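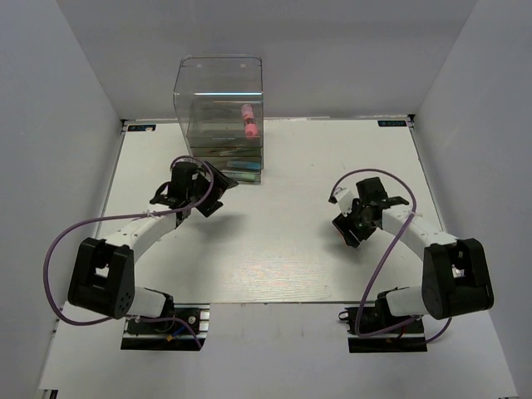
## Progress report, May: desk and small-items storage

Prepared by Emília Zeman for the Flomport office fund

The first part of the grant went to storage for the shared worktables at Skivholm. We chose clear plastic cabinets with a large compartment on top and three shallow drawers below. Bottles and other tall things go in the top. Flat and thin items go in the drawers, where they can be found without emptying anything out.

### Work done

- The cabinet at the back of the white table is in use. Each of its drawers has something in it.
- The tabletop in front of it is kept mostly bare. People had been leaving their things out at the end of the day, and the space was lost by the next morning.
- Old stock from the Raltby storeroom has been sorted. Dried-out markers and cracked rulers were thrown away, and the rest went into two boxes for the Bastos site.

### Pens

Pens took more time than planned. We had 100 on the inventory and no rule for where they belonged, so they ended up in cups, in coat pockets and under the printer. Each table now keeps 10 and the remainder stay in the supply closet. Black and blue are ordered together. Other colors are ordered only on request – purple is the one people ask for, mainly for marking corrections on printed drafts.

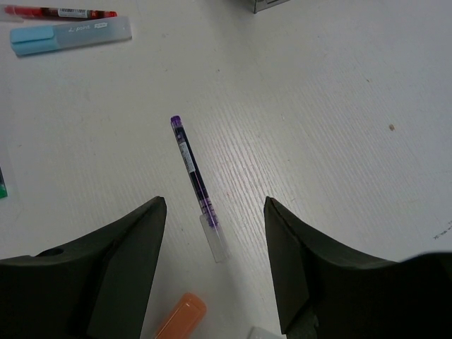
The clear barrels are worth keeping on the order form, as the ink can be seen through the plastic and a pen can be replaced before it runs out. We would like to stay with that type for the next order even though the solid ones cost a little less.

### Problems

The drawers are shallow. A stapler doesn't fit, and neither does a full pack of sticky notes stood on edge. Staplers are on the shelf by the door for now. Labels for the drawers arrived in the wrong size and have gone back to the supplier.

### Next steps

Fit labels when the replacements come. Set up 2 more cabinets at Bastos, using the same layout. Check the pen count again after 3 months and adjust the number per table if needed.

Spending is within the approved amount. Receipts are attached to the paper copy – the one for the labels will follow once the refund is settled.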